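How to Wrap Your Hands for Heavy Bag Work

I wrapped my hands badly for my whole first year at Halvorsen Boxing, and my knuckles paid for it. So if yours keep bunching up or falling off by round three, don't feel bad! It's a five-minute fix once you've got the order down.

You want the long wraps, 200 inches, with a bit of stretch in them. I use the Suminon ones (the plain black pair) but any long stretchy wrap will do. Short ones run out before you get to your wrist, and then you're stuck.

Start with the thumb loop. Spread your fingers wide and keep them spread the whole time – if you wrap a relaxed hand, it'll feel way too tight the second you make a fist. Bring the wrap across the back of your hand and go around the wrist three times. Lay each pass a little higher than the last one so you don't end up with a lump.

Now come up to the knuckles and go around three times there too. Make a fist and check it. Snug is good, tingly fingers are bad.

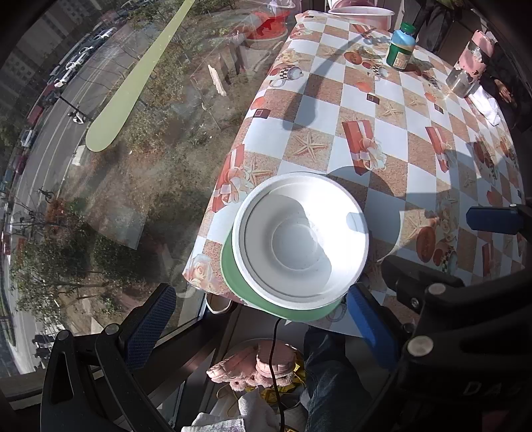

Next are the X's between the fingers, and this is where most people get lost. From the wrist, go up and between your pinky and ring finger, then back down across to the thumb side. Do the same between ring and middle, then middle and index. Go once around the thumb, then back over the knuckles until you've got just enough left to finish at the wrist and close the velcro.

If you run out early, you're pulling too loose or doing too many wrist passes. If you've got a foot left over, throw in another lap around the knuckles.

Do the other hand and hit the bag lightly for a round before you go hard. I do 7 rounds on Tuesday nights and usually redo my left after the first one, because I'm a righty and my left-hand wrap always comes out sloppier (still!).

Wash them in a mesh bag, hang them up to dry, and roll them starting from the velcro end so the thumb loop is on the outside next time.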